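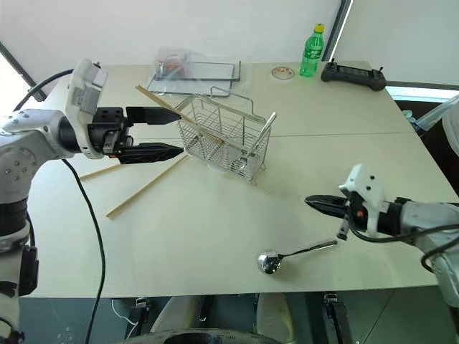
Wire fry basket with a long handle, and three wooden chopsticks, one resting in the basket.

Uthai Somboon has fried food for a living in Nundcombe since he was 19, and he still owns one basket. It is rectangular, made of thin metal rods, and he has bent the handle back into shape more times than he can remember.

"People buy the fryer and forget the basket," he says. "Then everything sticks."

At Parsa, his lunch counter, the first batch goes in at 11 in the morning. He lowers the basket empty, waits a few seconds, then drops in the battered pieces one at a time. Wooden chopsticks do the rest. He uses them to separate pieces before the crust sets, and to test the oil. If small bubbles gather at the tip, he starts cooking.

Metal tongs tear the batter, he says, and plastic is out of the question. His chopsticks are plain and longer than the ones set out for customers. A pair lasts up to 3 months before the ends darken and go soft.

Cleaning takes longer than the cooking. Crumbs lodge where the rods cross, so he soaks the basket in hot water and works along the grid with an old brush – first the inside, then the outside. It dries upside down overnight.

For home cooks he suggests a small basket filled no more than halfway. Sweet potato is a good place to start. Cut it thick.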